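Kuruc (household anthropology)

Kuruc is a term used in the anthropology of the home for work that gets passed on inside a household without being asked for. Folding, sweeping the step, filling the kettle for whoever is up next. The word comes from the surname of the family in the first written case. It is not a local word and the people studied never used it of themselves.

The idea is usually credited to Viera Kováčik, who set it out in a short paper after two winters of fieldwork in the hill town of Skivotari. It has since been picked up in studies of migration, ageing and shared housing. Use of the term is uneven. Some writers treat it as a kind of gift, others as plain labour, and a few use it so loosely it could mean any chore at all.

Origins

Kováčik went to Skivotari to study inheritance of farm land. Land turned out to be a dead end – most of it had been sold before she arrived – and her notes drifted to kitchens and wash houses. She lodged with the Kuruc family, four adults from three generations, and wrote down who did what and who had done it the day before.

Her main claim was that the small jobs moved in a loop. A daughter-in-law folded her mother-in-law's aprons, the mother-in-law laid the fire, the son cut kindling for it the night before. No one kept score out loud. But a gap in the loop was noticed fast, and was taken as a sign of a quarrel, often before there was one.

The paper went out in October to a newsletter with few readers. A longer version was read aloud by Peter Halás at a winter meeting on 4th January, Kováčik being ill at the time, and most later citations are to his typed copy. The copy leaves out the section on wash houses. This has caused some confusion.

Definition

Three conditions are normally given. The work is small. It is done for a particular person in the house. And it is not announced. Halás added a fourth, that it should be done before the other person wakes or gets home, though few later writers have kept this one.

Kuruc is distinct from housework as counted in time-use surveys. Those ask how long a task took and who did it. They don't ask who it was for, and a shirt folded for oneself and a shirt folded for a brother come out the same.

It also differs from hospitality. Guests are left out of the loop, at least at first. In Skivotari a lodger was said to be "in the house" once somebody moved their boots closer to the stove.

Clothing and folding

Cloth takes up a large share of the writing on the subject. Fernanda Baptista, working with families in port towns, argued that folding is the clearest case becuase it leaves a trace. A folded shirt shows the hand of the person who folded it, sleeves in or sleeves under, and people in her study could name the folder from the pile. Married sons kept their mother's fold for years. Some never changed.

Baptista also recorded refolding, where one member of the house quietly undoes another's work and does it over. She read this as a mild insult. Others have read it as teaching.
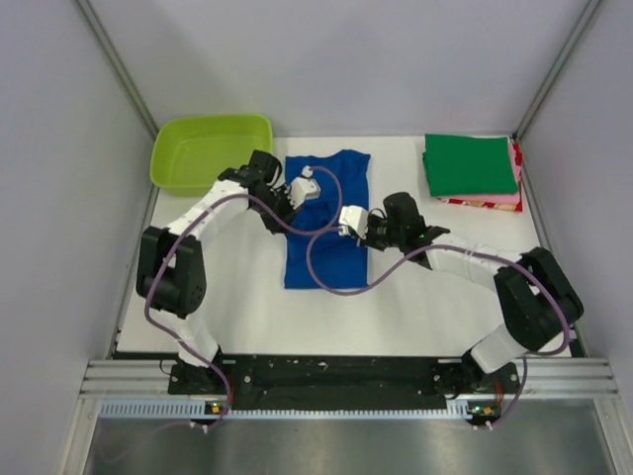 Later studies

Honeylyn Aquino took the idea to workers living away from home. Her study of shared flats in the district of Lusel found loops forming between people who weren't kin, mostly around rice, laundry and early shifts. They broke and re-formed whenever a tenant moved out. She describes one flat where the loop outlived every person who had started it.

So-ying Wan's work on elderly couples is more cautious. When one partner can no longer do their share the other often takes on both halves, and goes on talking as if the loop was still running. Wan calls this "holding the place". Her interviews on the subject are widely used in teaching.

The Fekine survey tried to put numbers to all this. It sent forms to 2,000 households and asked each person to list things done for them the day before. Returns were poor. Many people left the page blank, and it could not be settled wether this meant nothing had been done or nothing had been noticed.

Criticism

The commonest complaint is that the concept makes unpaid work sound kinder than it is. In the original notes the daughter-in-law does far more than anyone else, and the loop looks less like a loop on a second reading. Kováčik accepted this in part. She said the paper described how the family saw things and that she should have said so more plainly.

A second complaint is about the name. Members of the Kuruc family were not asked, and one later wrote to say they would rather it had been called something else. Proposals to rename it have not caught on.

Others question whether a single house in a single town can carry this much theory. Baptista and Aquino are usually cited in reply.

See also

Gift exchange
Household economy
Kinship
Time-use survey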